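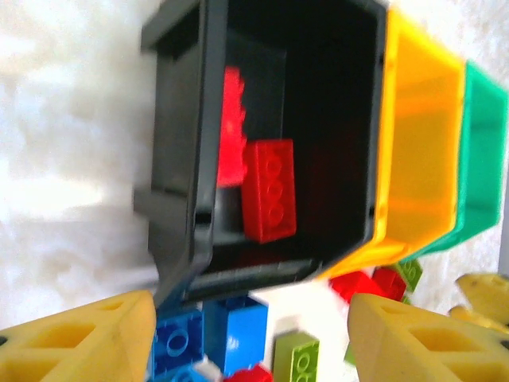
Tisus, the toy library on Okafor Street, needs sorters for the winter, and we'd love for one of them to be you. People bring us building bricks by the bagful all year long, and by November the back shelves are full of bags that haven't been opened yet. Sorting them is a real job here, and a pretty satisfying one! We work by color into stacking bins, the dark gray, yellow-orange and green kind that sit side by side in a row, and red bricks go in the dark gray one. After color comes size, and after size comes the part most of our sorters like best, which is making up kits that a family can check out and take home.

We are looking for **17 people** for the coming season. You don't need any experience with bricks, kids or libraries. You do need decent eyesight for color (or a friend at the table who has it), some patience, and hands that don't mind picking up small things over and over. Teens are welcome from age 14 with a signed form from a parent.

## What you'd be doing

- Emptying one donated bag at a time onto the table and pulling out anything that isn't a brick (we get hair clips, dice, coins, a lot of cereal)
- Sorting by color, then by size
- Setting aside bricks that are cracked, chewed or faded
- Filling kits from a printed list and checking them against it
- Putting returned kits back in order, missing pieces and all

Washing is done separately on Monday mornings, so tell us if you'd like that better. It's a wet job with an apron and a big sink, and the company is excellent.

## When and how long

Evening sessions run from 6 p.m. and last 2 hours. There's a daytime table too, for folks who are free before school lets out. We ask everybody to sign up for two sessions a month, and if you fall in love with it and want to come more often, we will absolutely find you a chair.

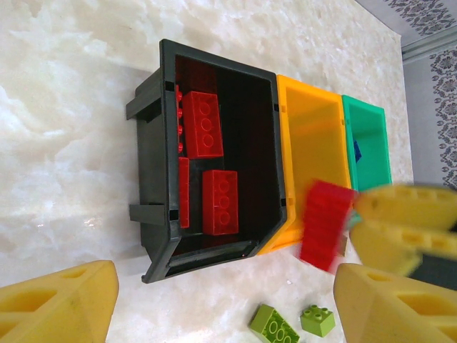
You'll start at the big-block table. Those bricks are easy to handle, and you can get the feel of how we do things before moving on to the little ones. The first session is mostly learning where things go and asking questions, so please ask lots of them. We keep a "what is this?" tray for mystery pieces, and it goes around the room at the end of the evening. Some of those pieces have been in the tray for years and we're still hopeful.

## Where the kits go

Families borrow them from our front desk, and we also send a crate over to the Olora after-school rooms and another to the Lirnico clinic waiting area. Last season we put together about 18 kits at each session, and the waiting list was still longer than the shelf! More hands would mean more kits, plus a shot at the themed ones we keep talking about: bridges, a zoo, a whole street of houses.

## What you get

This is an unpaid role. We cover your bus fare, there's tea, coffee and something baked every evening, and you get a free family membership for as long as you're sorting with us. If you need service hours signed for school, bring the sheet along and we'll fill it in.

The room is on the ground floor with a step-free entrance from the parking lot. Tables are standing height on one side and sitting height on the other, and you can switch whenever you want.

## How to sign up

Stop by the front desk during open hours and ask for Mateja Kos, or leave a note in the sorters' box with your name, your phone number and the times that suit you. Mateja calls everyone back within a week. Want to try it before you decide? Come sit in on any evening session, no form needed.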